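Second Life for Team Shirts
Project report, Materials and Reuse course
Group: So-ying Chien, Tainá Evangelista, Nivaldo Lacerda, Chelsea Pickering

Why jerseys

The Rakville rec league gave us a storage bin of old red and white team shirts in September, and we were thrilled! Our question was a simple one: how should a used jersey be folded and stored so that the next team can wear it? The league owns 104 shirts and had been keeping them in a heap. Tainá played in that league for years and remembers pulling hers out of the pile every season with the collar bent flat.

We did all our folding on a table covered in gray fabric. Slick knit slides around on a bare tabletop, and the cover made a huge difference. 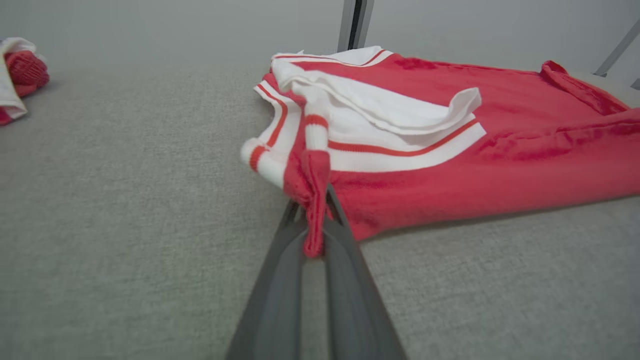 Trim and edges

The part we got most excited about was the trim. The body of a shirt is soft and forgives almost anything, but a striped band shows every mistake. If it goes into the fold twisted, it stays twisted. We ended up starting each fold by finding the bands and turning them right side out – slow at first, then pretty quick once your hands know where to look.

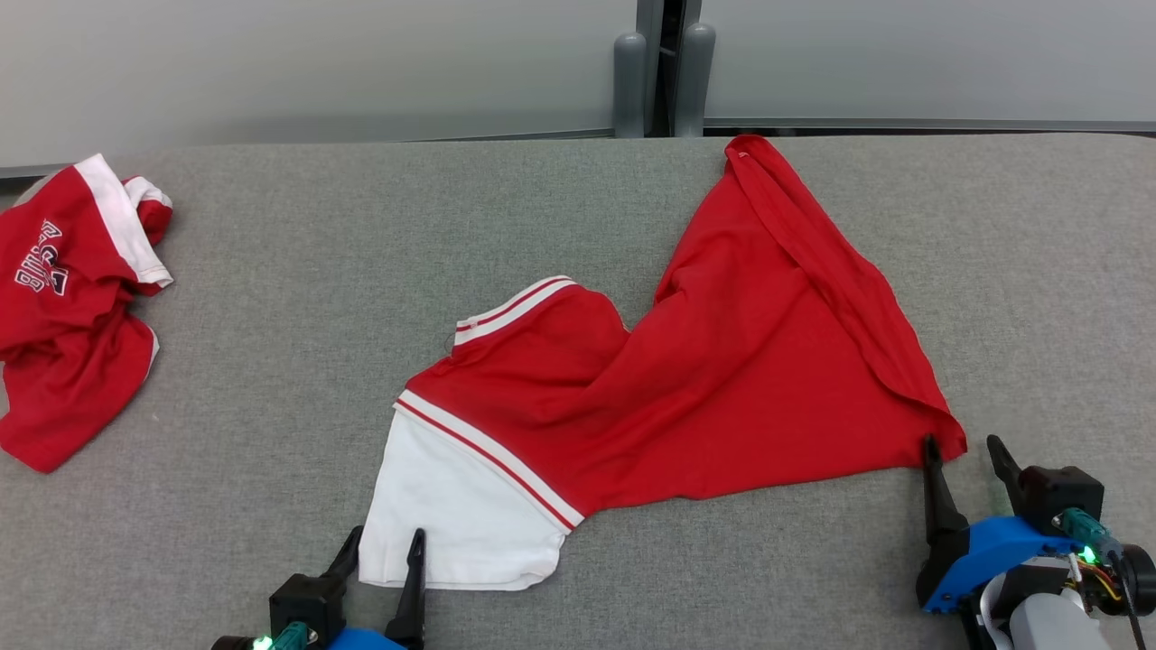
Figure 2. Two red shirts on the folding table, one bunched at the left and one stretched out diagonally.

Lettering was the second thing. Nivaldo wanted it on the inside of the fold to protect it, and Chelsea wanted it on the outside so coaches could find their team. We tried both. Outside won, with a sheet of tissue between shirts.

Sleeves

Our first method tucked the sleeves under last, and the stack leaned every time. Oi-ling Chiang, who runs the alterations shop next to campus, suggested laying each cuff flat before touching the body.
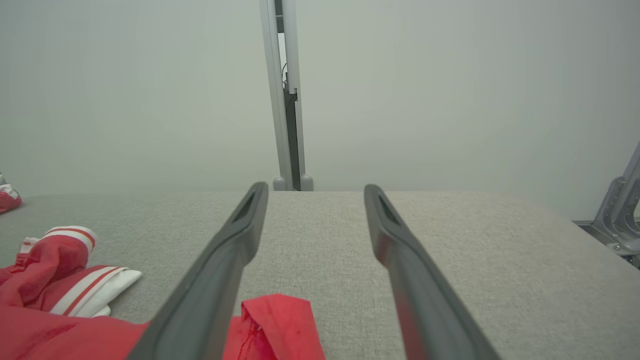 With that change we could stack seven shirts without a lean, and one fold took 49 seconds on Nivaldo's best run (he would like this on record). So-ying wrote the steps on a card for the league's storage bin.

Next term we want to try the method on long sleeves and on the thicker goalkeeper shirts, which we only had two of. We'd also like to find out how the folds hold up after a whole winter in the bin.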